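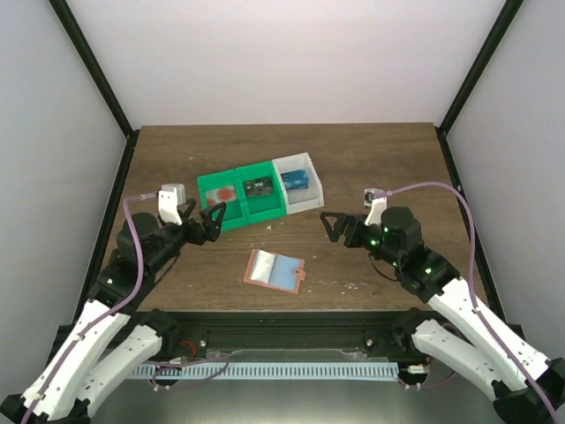
Right, I have spent my entire evening sorting out the electronics drawer and I'm going to tell you all about it whether you like it or not. Thread, sorry. Kettle's on.

Background: I do a bit of tinkering. Little sensors, a plant-watering thing that has never watered a plant, a doorbell that plays a tune. All of it lived in ONE drawer, under the takeaway menus, with the batteries and the birthday candles.

Last month, so February, I bought a board I already owned. Second time I've done it. Third if you count the one I gave to my brother-in-law as a present so I wouldn't have to admit to it.

So I got some of those small storage bins that join together at the sides. Mine are from the hardware place in Lilstead, the one next to the chip shop. Open at the top, so you can see straight in and grab things, and you can add more to the row whenever you like (dangerous, that).

I've started with three. Two green and one white see-through. I wanted all green but they only had the two left, and now I think I prefer it like this? The white one looks a bit posh next to them.

Rule one, which I made up on the spot: one kind of thing per bin. I know you can fit more in. I know. But the minute you let two kinds of thing share, you've got a drawer again, just a smaller one.

The blue board gets the see-through bin all to itself. It's the thing I reach for most and the bin is the right size for it to lie flat with no bending of anything. Very pleased with that.

The little black module with the green label has the middle bin. It looks a bit lonely in there to be fair, but I've lost so many of those small ones down the back of the desk that it can have all the room it wants.

And the end bin has the flat pinkish-white bit with the red circle on it. Someone is going to ask me if that counts as electronics. It counts as "things I need to be able to find", and it's my table.

Oh, and the booklet! Pink cover, sort of salmon, pale blue and white inside. I've got it open flat in front of the bins. It has a little pink tab sticking out of the side, and I love a tab. I'd put tabs on everything if I could.

It's going to be my log. What I've got, which bin it's in, what it was meant to be for. The last one was an app called Ollo and I lasted nine days with it -- it kept sending me reminders to "check in with my items". No thank you.

Paper doesn't send you reminders. Paper just sits there and lets you feel guilty at your own pace.

Things I've learned so far, for anyone about to do the same:

Empty the whole drawer out first. All of it. I tried doing it a handful at a time and just kept moving the same bit of wire from one side to the other.

Don't test things while you're sorting. I found an old Qaisi temperature sensor and lost 200 minutes of my life trying to see if it still worked. I don't need to know the temperature. I've got a window.

Screws go in a jar. I counted mine, because I'm like that, and there are 495. I have never in my life needed 495 screws. My partner asked if I could throw some out and I said which ones, and that was the end of that chat.

Cables are a job for another night. I've put them all in a carrier bag and hung it on the back of the door where I can't see it. If I go quiet, it's because I opened the bag.

Someone's asked about the table. Just wood, quite a dark brown, with loads of grain, and I'm very fond of it. It does show up every crumb though. There are a couple of little white specks on there as we speak, one by the green bins and one over by the booklet, and now I've noticed them I can't think about anything else.

Someone else has asked why the bins are at a bit of an angle. They're at an angle because that's how I put them down! I did think about straightening them. Then I thought, no, you've been sensible all evening, leave it.

Next up is labels. I've got a Trinach label printer on order and I've promised not to go mad, although the tape comes in rolls of 300 and you can guess how that's going to go. I've already got a font in mind.

Until then it's masking tape and a biro -- works perfectly well, looks like a school jumble sale.

If you've got bins like these and you've found a good way of keeping the tiny stuff from sliding about, tell me please. I've had egg boxes suggested twice now and I'm starting to come round to it.

Going to wipe those specks up and go to bed. Cables tomorrow. Maybe.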